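Keeping Table Coverings Flat, Clean and in One Piece

By Stella Swai
Updated Wednesday, June 25, 2025

A table covering takes more abuse than most things in the house. It gets hot plates, wet glasses, glue, homework and elbows. Most of the trouble people have with one comes down to size, storage or the wrong cleaner.

Measure before you buy

Measure the tabletop, not the old cloth. An old cloth may have shrunk, and a vinyl one may have stretched. Add the drop you want to each side, so double the drop and add it to both the length and the width. For everyday use a short drop is best. Long drops end up in laps and get pulled by children and dogs. My own kitchen table is 38 inches wide and I cut the cover to hang just past the apron.

If the table has leaves, decide which size you use most and buy for that. Keep a second cover for holidays. Mine comes out in November and goes back in the closet after New Year's.

Getting creases out of vinyl

New vinyl arrives folded, and the fold lines can stay for weeks if you just put it on the table and wait. Try the dryer first if the label allows it. Put the cover in with two damp bath towels on the lowest heat and check it every couple of minutes. Take it out as soon as it feels soft and spread it right away. Smooth from the middle toward the edges with your forearm.

A hair dryer works for single creases. Keep it moving and hold it well back from the surface. Don't iron vinyl directly. People do it through a towel and get away with it, but I ruined a cover that way and don't recommend it.

Flannel-backed covers are easier. Turn them face down on a clean bed overnight with a few heavy books along the fold. 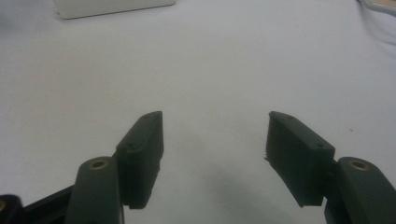
Fabric is simpler still. Iron it slightly damp, wrong side up, and carry it to the table over your arm without folding it again. If you have to iron a large cloth, set a chair on the far side of the board so the finished part doesn't drag on the floor. Polyester needs a cooler iron than cotton. Check the tag.

Stopping it from sliding

A felt-backed pad under the cloth does the most good. It also protects the finish from heat, although you still need a trivet for anything straight off the stove. Cut the pad a little smaller than the tabletop so the edge doesn't show.

Clips are fine outdoors. Indoors they get in the way of knees and can dent a softwood edge. Strips of rubbery shelf liner at the corners work almost as well as a full pad, but don't leave them on a varnished table for months at a time. Some liners stick to the finish. Lift and look underneath once in a while.

Cleaning by type

Vinyl and oilcloth: Warm water and a few drops of dish soap on a soft cloth. Wipe again with plain water and dry. Skip bleach, scouring powder and nail polish remover. For dried-on food, lay a wet cloth over the spot for a few minutes, then lift it with the edge of an old plastic card.

Cotton and linen: Shake out crumbs outside before washing. Treat grease with dish soap and let it sit. Check that the stain is gone before the cloth goes into the dryer.

Laminate or painted tops with no cover: Same soap and water. Baking soda paste will take off most tea rings, but test it in a corner first, as it can dull a glossy surface.

Ink and marker

Ballpoint on vinyl should be dealt with the same day. Dab with rubbing alcohol on a cotton swab, change swabs often, and rinse. Printed patterns can come off along with the ink, so try a hidden spot near the hem. Permanent marker may leave a shadow no matter what you do.

Storing covers

Roll vinyl on a cardboard tube, pattern side out. Gift wrap tubes are too thin and leave ridges, so ask at a fabric store for an empty bolt tube. Tie it loosely with cotton tape. Rubber bands leave marks.

Fabric can go over a padded hanger. If it has to be folded, refold it in thirds one time and in quarters the next so the same line isn't always taking the strain. Put it away without starch, and make sure it is completely dry.

When to replace it

Vinyl that cracks at the corners of the table is finished. Tape holds for a week or so and collects dirt. Cut the good middle section into placemats or a liner for under the sink. Worn cotton cloths make good dust covers and, after that, rags.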